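Notes for the February unit: can it do the dishes yet?

Bring these to the session, scribble on them, and don't panic if you missed the last one (the gripper material from the Talter unit isn't needed until the end). I'm going to spend the whole hour on one question that my relatives ask me at every holiday: when do I get a robot that cleans up after dinner?

My short answer is "some of it, sort of, in some kitchens." The long answer is the rest of this handout.

## What counts as a chore

We say "clear the table" like it's one job. Try writing it out. Find the thing, decide whether it's food, trash or dish, pick it up without dropping or squashing it, put it somewhere sensible, and then notice you've finished. That last step trips up more systems than you'd think! A kid of four knows when the table is clear. A policy trained on short clips often keeps reaching, or quits early and sits there.

So when you read a claim that a machine "can tidy up," I want you to ask which of those steps was tested. Quite often it's the picking up and nothing else.

## The pick-and-place trap

Moving one object into or out of a bowl is the "hello world" of our field, and I love it, I've wasted years on it. It looks easy, and for a stiff object on a flat surface with good light it mostly is. Two arms make it more interesting, because now they can pass things, hold a bowl steady, or (my specialty) bump into each other.

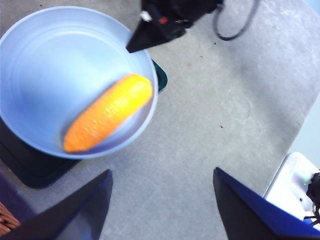

What makes me cautious is how fast the numbers drop when you change something small. In our own course logs from the Kornell bench we had 1,349 attempts at single-object transfers, and the arms looked great as long as the bowl stayed near where it had been in training. Then we slid it over by the width of a hand and spent an afternoon watching misses. Same bowl, same arms, same everything.

Rims are a pain too. Come in too low and you shove the bowl along the surface. Come in too high and you close on air. People solve this by feel without noticing, and most of our cheap grippers can't feel much of anything.

## Shop floors are a different animal

Over at the Gistholm packing line (we'll watch the clip in the second half) the job is duller and the results are much better. Parts arrive facing the same way, the lighting never changes, and if something jams a person walks over. The line gets through 700 parts in a shift. Ask that same cell to unload a dishwasher and it would be hopeless.

I'd put it like this: factories bend the room to suit the machine, and at home you mostly can't. Your sink has last night's pan in it. Your cat is on the counter.

## Where I come down

- Repeated moves with known objects: yes, today.
- Sorting a few familiar items on a table: yes, with somebody nearby.
- Soft stuff like towels and bags: getting better, still slow.
- A whole kitchen, start to finish, alone: no.

I've changed my mind on the third one since last year, so argue with me about it.

## For next time

Read the Mészáros chapter, at least the first 18 pages, and skip the math appendix unless you enjoy that kind of thing. Then pick one chore you did this week and write out every step, including the dumb ones. Keep it to 2 pages. I'll pair you up and you'll try to break each other's lists, so be nice but not too nice.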